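The Bread of Koltbridge

By Neusa Honorato
May

My aunt left me the bakery in Koltbridge and also the debt of the bakery. The lawyer told me both things in the same sentence, very politely, and then he offered me a coffee.

I had been inside the shop maybe ten times in my life. I remembered the bell on the door and the smell, and my aunt behind the counter with her sleeves pushed up, angry at somebody on the telephone. When I opened the door with the lawyer's key, the bell was still there. The smell had gone.

In the drawer under the cash register I found her notebook. It had 141 pages, all numbered by hand, and on almost every page she wrote only the name of a customer and what this customer liked. Mr. Pliltby, two rolls, dark. The lady with the green coat, anything with anise. There was no recipe in it. I looked three times.

I slept that night in the room over the oven. The bed was short and the window did not close. At four in the morning I woke up because someone was knocking downstairs.

It was an old man in a very clean jacket.

"You are open?" he said.

"No. My aunt died."

"I know. I was at the church." He looked past me at the dark counter. "I only wanted to see if the light goes on."

I turned on the light for him. He nodded and went away along the canal, and I stayed standing in the door with cold feet.

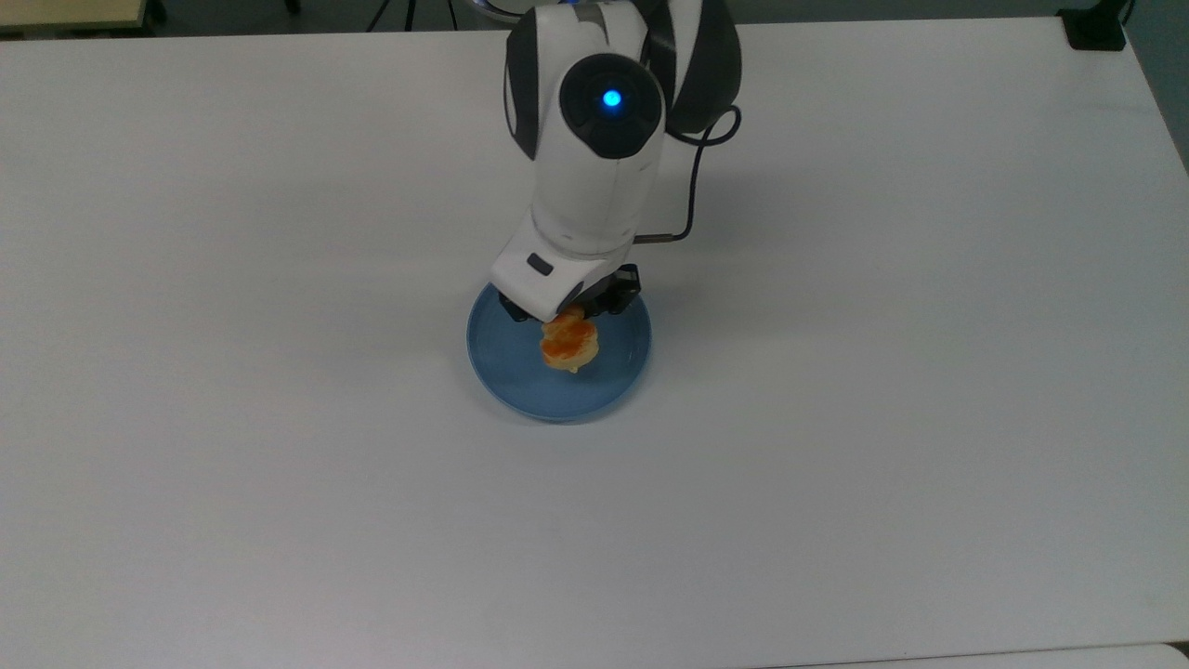

It took me nine days to make a roll that I could put in my mouth without feeling ashamed. The first ones were hard as a heel. The next ones rose beautifully and then fell down when I opened the oven, like a person who hears bad news. I telephoned my mother in Trindier, and she laughed so much that she had to sit.

"Your aunt never measured," she said. "She put her hand in the flour and she listened."

"Listened to what?"

"How can I know? I left home at sixteen so I would not have to make bread."

So I put my hand in the flour and I listened. I heard the refrigerator. I heard the water in the canal, and a bicycle going over the bridge. I felt quite stupid. But I kept my hand there, and after some time I noticed that the flour was colder than the air, and that I had been using the water too cold also. I warmed it a little. The dough was different after that — slower to fight me, is the best way I can explain it.

The old man came back on the tenth day, at the same hour. I gave him two rolls, dark, in a paper bag.

He did not open the bag. He held it against his jacket.

"How did you know?" he asked.

"She wrote it down."

"What did she write?"

I went to bring the notebook and showed him the page. He read it for a long time, although there were only four words on it. Then he asked me if he could see the other pages, and I said that I thought they were private. He agreed that they were. He paid me with coins, and it was the first money I earned in Koltbridge. I put it in the register, and the drawer made such a noise that we both jumped. 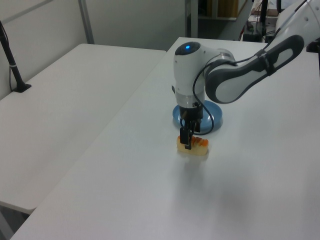
The Letter

In the second week a letter came from the bank. I owed them 1,915, it said, and they would be pleased to receive it before the end of the month. I sat on a flour sack and read it again, in case the number was smaller in the second paragraph.

That evening I counted what was in the register. There was 249.

I opened the notebook at the last page with writing. I had not looked at it before — I think I was saving it. The hand was weaker there, and the line went down toward the corner.

Neusa, it said. Likes the end piece, with butter. Pretends she is not hungry.

I cut the end from the loaf I had kept for myself. The butter was too hard and it tore the bread, so I ate it in pieces, standing up, with the letter still under my arm. Then I set the clock for half past three and went up to the short bed.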